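Final Report: What Lives on a Bed? Clutter and Sorting in a Shared Apartment
Sreekumar Kurup and Ngan-ling Cheng
24 Oct 2021 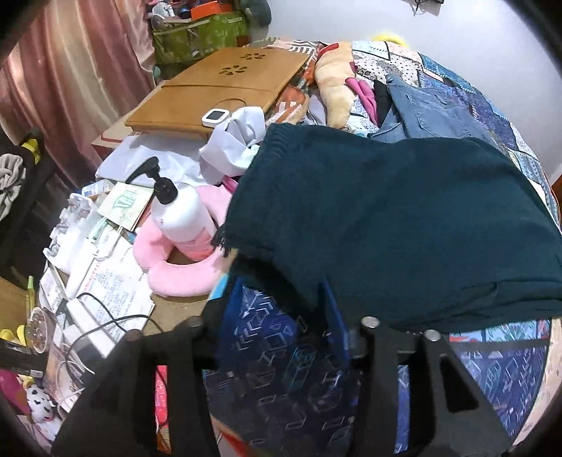

Fig. 1. Bed A. Quilt, jeans, lap tray, neck pillow, papers, charger.

1. Why this topic

We both study at home and we both lose stuff on the bed. Started as a joke in May, then we needed a project for Household Systems and it was right there. Question: when a bed doubles as a desk and a closet, what piles up on it, and what is the fastest way to get it clear enough to sleep?

2. Method

Two beds, A and B. Each one cleared once a night for 14 nights. Timed with a phone. Two ways of sorting:

Zusitz method -- our name for it. Sort by where the thing goes. One trip per place (closet, desk, bathroom shelf, trash).

Lustum method -- sort by what the thing is. Soft stuff first, then paper, then small stuff.

We swapped methods after 7 nights so each bed got both. Whoever cleared the bed also wrote down anything they couldnt place.

3. What we found

Soft things take up the most room but they're quick. On bed A the quilt and the teal knit piece just get folded and go at the foot. Jeans to the closet. The plush toy and the neck pillow stay on the bed anyway, so we stopped counting them as clutter after the second night. Ngan-ling disagreed about the neck pillow.

Paper is the slow part. Handwritten notes get read before they get moved, every time. Sreekumar lost most of one session to rereading a page of his own notes. The card with the green plant on it never got a home. It went desk, bed, desk, bed.

Small stuff is worse than it looks. Pens, small tubes, plastic packets, round containers. They slide under the fabric and you find them later with your foot. The pump bottle was easy, one place, done.

The lap tray turned out to matter the most. With the tray on the bed, things collect on it and around it, white crumpled fabric and paper under it too. Move the tray first and the rest goes faster. We didn't plan to test this so there's no proper comparison, just notes from 6 nights.

Slowest clear was 170 seconds, bed A, Lustum method, night with a lot of paper. Zusitz was faster on both beds overall but it needs you to already know where things go. If you dont, Lustum is less annoying.

4. Problems

Only two beds. Both of us knew we were being timed, so we probably left less out than normal. Charger cable not counted as anything -- it should have been, it has to be untangled from the papers first.

5. Next time

Try a basket by the bed for small stuff. Fung storage boxes maybe, or the Nirkusano one with the lid. Also more beds. Ask the people down the hall.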